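Ticket 628
Queue: Demo cell / visits
Status: Open, watching
Priority: High (open day Friday)
Subject: Bin picking demo stops mid cycle, drops the bottle, "no path" after a few picks

Original report

Demo cell for the open day is not reliable. Ran it all morning for the Charbonneau people who came in early for their walkthrough and it quit on us 4 times. Same pattern each time: starts fine, takes a few items, then the arm goes down over the bin, hangs there, and the Gistus screen says no path to grasp. Have to clear it by hand and restart from home. Takes long enough that visitors wander off to the coffee.

Also dropped the bottle twice on the way out of the bin.

Need this solid before the open day. 200 people signed up, groups come through the cell back to back, no slack between them.

Setup
KUKA arm, same one as April visit
Gripper from Pinton, narrow fingers fitted
Gistus picking software, demo profile
Metal bin, mixed household and food stuff
Bin clamped to the wood top

Update 1

Pulled the log. 1,506 pick attempts since the demo profile was loaded. Most of the failures are no path, not bad grasps. So it sees the item ok, picks a grasp, then can't find a way in that keeps clear of the wall. Nearly all of them are items tight against the left side or in a corner.

Right side of the bin is fine. Nothing ever fails there. Problem is things get pushed left as it works and then sit there.

Tried: bigger clearance off the walls. Worse. Put it back.
Tried: smaller clearance. Better, but I got a scrape on the rear wall and did not like the sound. Put it back again.

Update 2

Checked the bin position against the taught frame. It was off. Not a lot but enough. Somebody had loosened a clamp to sweep up and the bin went back crooked. Re-squared it, tightened both clamps, retaught the bin frame with the pointer.

Ran a full bin after. Better. One no path, tomato in the corner.

PLEASE do not loosen the clamps. If you need to clean, clean around it. If you have to move the bin, tell whoever is on the cell and we reteach. Not optional.

Update 3

Bottle drops. Watched it slow. It grabs near the neck, lifts, bottle swings and slides out of the fingers. Grasp is too close to the cap end, all the weight is at the other end. Told Gistus to prefer the middle of the body for long items. Also took lift speed down for the first bit of the move.

Bottle came out clean every time after that. Brush too, that was going to be next to fail I think, same kind of shape, long handle.

Question for Brukier since they did the vision setup: is the clear plastic going to give us trouble when the hall lights are on? We tested with half of them off. Label seems to be what it locks on to. If the bottle rolls label down do we lose it?

Reply from Brukier support

Yes possible. With full overhead light you may get glare on clear parts. Suggestions:
Run the exposure check again with the lights set as they will be for visitors.
Raise the retry count on the demo profile so one missed look does not stop the cycle.
If the bottle is missed three looks in a row, let it skip and come back after the next pick. Usually something shifts and it is found.
Don't change the camera mount this close to the event.

Update 4

Did the exposure check, all hall lights on. Had to bring it down a step. Retries up, skip turned on. The skip is a big help for the visit by the way, the arm just goes on to something else and it looks like it meant to.

Cable question from the Charbonneau walkthrough, putting it here so it doesn't get lost: one of them asked if the yellow cable loop at the wrist can catch on the bin. Fair point. It hangs low when the arm reaches over to the left. Jogged through the far left poses by hand at slow speed and it clears, but I limited the wrist turn in the demo profile so it can't wind the loop any tighter. Check the ties at the wrist every morning. If one is cracked, swap it before power on.

Update 5

Ran through with a practice group, people from the office, as if it was the real thing. Notes for whoever is talking on the day:

Start with the bin already loaded. Loading it in front of people takes too long.
Spread stuff toward the middle when you load. Don't pile everything on the left.
Leave the handhelds on the carpet behind the cell, keep the cords away from the base. Don't hand them to visitors.
Keep groups behind the line untill the arm is home.
If it says no path: wait, it will skip. If it says it twice, stop, home, nudge the item over, restart. Do not reach in with the arm live. Ever.
People will ask how fast it is. Say we run it slow for the demo, full speed numbers come from Pinton, not from us.
People will ask if it squashes the tomato. Grip force is set low for the food items. Don't go up on it to make the brush hold better, seperate settings for each.

Update 6, 2026-06-12, before doors

Power on 7:10. Ties ok. Clamps tight. Exposure ok with lights on. Two full bins run, one skip, no stops, no drops.

Leaving the ticket open thru the day. Add anything odd underneath with the time and what was in the bin. Will go over the log with Brukier on Monday and close or split out whats left. Corner picks are still the weak spot, a finger change might fix it but not today.

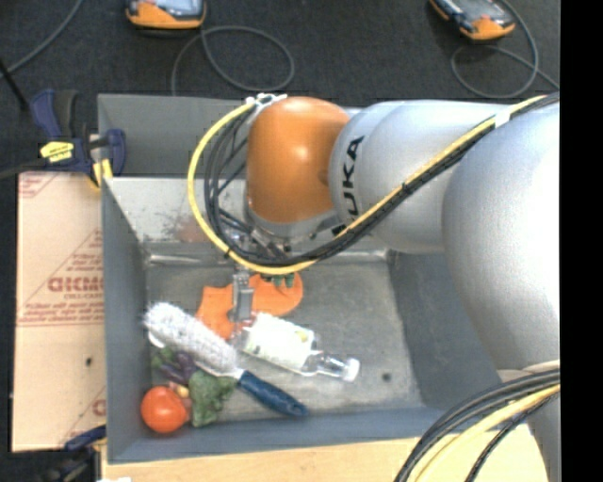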